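**Kerkesen adopts common rules for two-armed assembly work**

Kerkesen has adopted a written code of practice for robots that put together light household goods with two arms. The code applies from July at both of its sites, Clatance and Flotalari, and replaces the separate instructions which each site had kept until now.
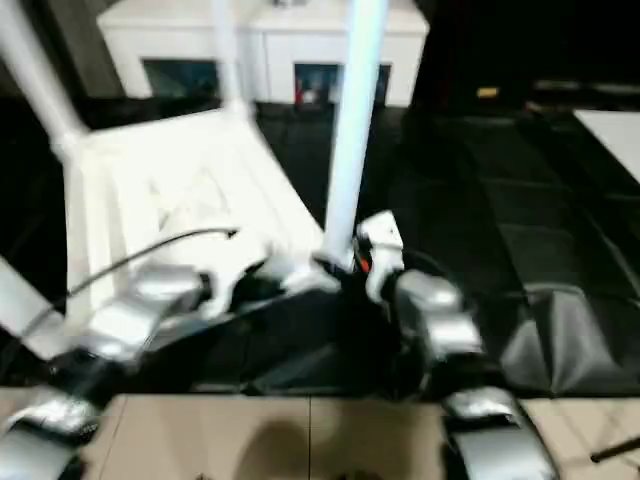 Damage to parts and loss of grip are the main concerns of the new code. It was drawn up after a review of 3,158 assembly runs, in which the two sites were found to be recording the same faults under different names. Under the agreed wording, an item held off the level, as with the white tubular stool tipped between two grippers, is to be logged as a "tilted hold" and must be brought to rest before either gripper opens. Both sites will use the same log sheet.

Cameras are covered in a section of their own. Each wrist camera is to be checked at the start of a shift, and its pictures are to be kept with the rest of the run even where they show little detail. Staff may not delete part of a record. A run may be marked as unsuitable for training, but the reason must be entered by the person who marks it.

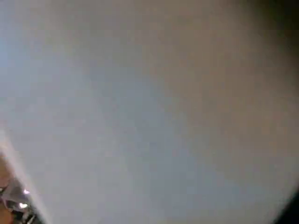
## Handling of parts

Loose parts must be set out within reach of the arm that will use them, on a covered surface. Covers may be of sheet plastic or cloth and are to be replaced when torn. Pipes and tubes should be laid side by side, with space for a gripper to close on each one. Where one arm steadies a base and the other brings up a pipe, the steadying arm must not let go until the joint has been tested with a light pull.

The limit on speed while both arms are holding the same item has been set at 300 millimetres per second. Sites may choose a lower figure - and are asked to do so for new products - but may not go above it without written consent.

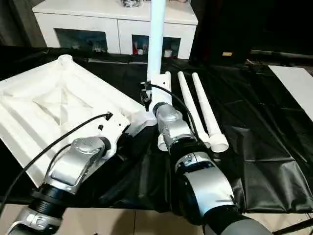
Who may stop a run?

Any member of staff present may stop a run at any time, and need not give a reason until the arms are at rest.

Hviid, which supplies training to both sites, will hold briefings for operators before the code takes effect. Staff who miss a briefing may still work alongside a trained colleague, but may not start a run alone.
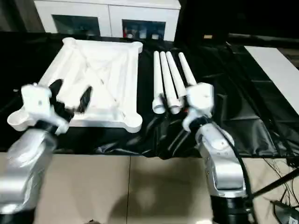

Kerkesen - Department of Automation Safety and Standards

Copies of the code are held at the reception desk at each site. Comments on the wording should be sent to the department in writing and will be considered at the first review.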